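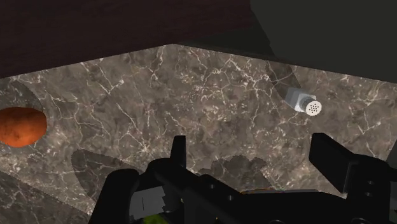 The kitchen at Nurness has no plumbing. It exists as geometry and textures on a server, and the operators who work in it sit at desks, each holding a controller that drives a simulated arm. For a shift of two hours they pick things up and put them down again, and the software records the joint positions, the gripper opening and the rendered camera view.

The project is called Gralia. Its recordings are used to train a policy, the program that will later choose the arm's movements by itself. By the end of May the archive held 3,264 demonstrations, all of them driven by a person.

Shazia Ansari runs the operator desk. Her training notes for new staff cover four pages, and most of the text concerns speed. Beginners move quickly through open space and then stop dead above the object while they judge the distance. A policy trained on those recordings learns the stop as well. It hovers. Operators are told to begin slowing early and to close the fingers without a pause.

Depth is the main difficulty. The view from behind the gripper is flat on a monitor, and the gripper itself hides a good part of the counter. Experienced operators watch the shadows of the fingers on the stone - when shadow and fingertip converge, the surface is close. Stone with heavy veining makes this harder, as a shadow's edge gets lost among the lines.

The objects set their own problems. A sweet potato is rounded and has no flat side to grip, so the fingers have to close near its widest part. A shaker lying on its side has to be taken across the body and, if the task calls for it to stand, turned through a right angle before release. Ansari counts that turn as the hardest movement in the current set. New operators practice it for a week before their recordings are kept.

Each task is recorded with the objects in new positions and the counter in a new material. The scene generator, Brema, handles both. An earlier set of 400 demonstrations used a single plain counter, and the policy trained on it failed when the surface changed. More than 600 replacements were recorded, with the stone, the wall color and the lighting varied between takes.

Failed attempts are kept in a separate folder. If an operator misses a grasp and recovers, the whole recording stays in the main set - the recovery is useful training data. Drops are excluded.

Transfer to a physical arm is planned for the Jafri building, where a bench is being fitted. The first trial will use the shaker task alone.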